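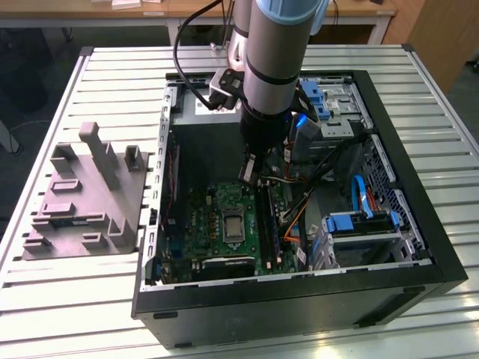

*2 minute read*

**Come and take old PCs apart with us (and put them back together) - July 2024**

I'm Aaliyah and I run the repair bench at Skestau, where tired office desktops get stripped, sorted and rebuilt for people who need one. We're after 6 new bench helpers, and you really don't have to be an expert!

If you've never had the side off a tower, you'll soon know your way about. The processor sits in its socket with the metal bracket round it, the memory slots are right next door, and on a lot of the cases we get, the blue plastic bits are your friend - they're the latches and carriers that let the drives come out without a screwdriver. I still get a silly amount of joy from that click.

What you'd be doing:

- opening up towers and checking what's inside
- taking out and refitting memory, graphics cards and drives
- wiping drives (Liette MacLeod will teach you, she's very patient)
- tidying cables, which I know sounds dull, but I could do it all afternoon

We've sent out more than 307 machines so far and the shelves are still full, so there's plenty to get stuck into.

Sessions last 5 hours with a proper lunch in the middle. It's unpaid, but we cover bus fares and you can keep a screwdriver set. You need to be over 16, fairly steady with your hands and happy to ask when you're stuck (I ask Liette things constantly).

To put your name down, drop a note in at Skestau, Unit 5, Kowalchuk Yard, or ring and ask for me. Tell me a bit about yourself and whether you've ever fixed anything - toasters count! We'd like everyone settled in before the end of July.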